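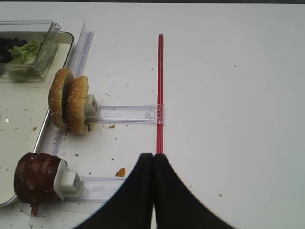

Kulter Bench Cell, Set-up Guide, page 11

2. Planning and budget before you order

Please read this section before you send the order form to Isthorpe. It is for kitchens and training rooms which want to prepare burgers with one arm on one table. The prices change every February, so ask for the new list if yours is older.

2.1 Table and holders

1. Measure the table. The arm must reach the middle tray and the food on both sides of it. Leave 300 mm free behind the far end of the tray.

2. Decide which foods will stand on their edge and which will lie flat. Bun halves and meat can stand in holders at the side. Shredded cabbage and lettuce go in a clear container at the far end of the tray.

3. Count one holder for each standing food, then add two spare holders to the order. The holders are the part that our customers most often forget in the budget.

Note: The clear plastic parts are sold without the rods. Please write the rods on a separate line of the order. 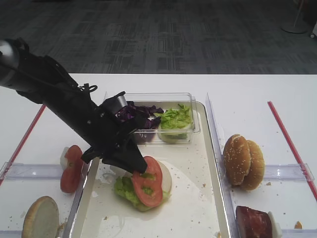
4. Check the cable of the arm. It needs a loose loop near the wrist. If you order the long cable, add 10 percent to the price of the arm.

2.2 Fingers

The fingers are a small cost, but they decide which foods you can use. Soft food is the difficult case. Before you buy a full set, borrow a test pair from our office in Endton and try it with the tomatoes that you normally buy.
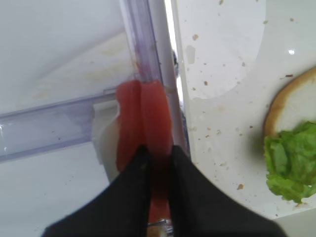
Fig. 2-3. Tomato slice held upright between the finger tips.

Caution: Do not buy harder fingers for saving money on replacements. A soft slice can be crushed, and then you must stop and clean.

Fitriani Rondonuwu in the Endton office keeps the list of test pairs. Write to her with the thickness of your slices, measured in millimeters.

2.3 Food and cleaning

Many buyers plan only for the machine. You must also plan for the food used in practice, and for a person who cleans the table. Crumbs fall on the tray and next to the holders also when the work goes well.
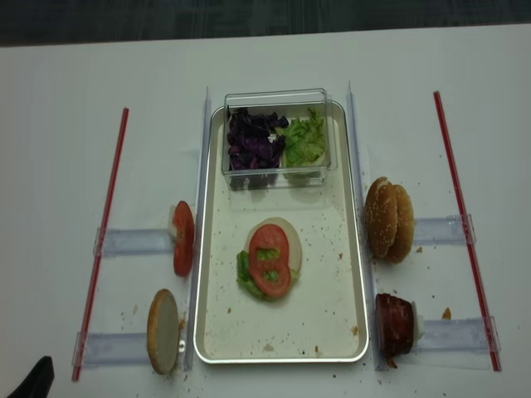 For this reason we advise to put the cleaning time in the same budget as the arm, and to buy a second tray, so that one can be washed while the other is in use. The Javier tray fits without changes. Other trays must be approved by Guido Dal Bello before the order is confirmed.

Section revised 20/07/2020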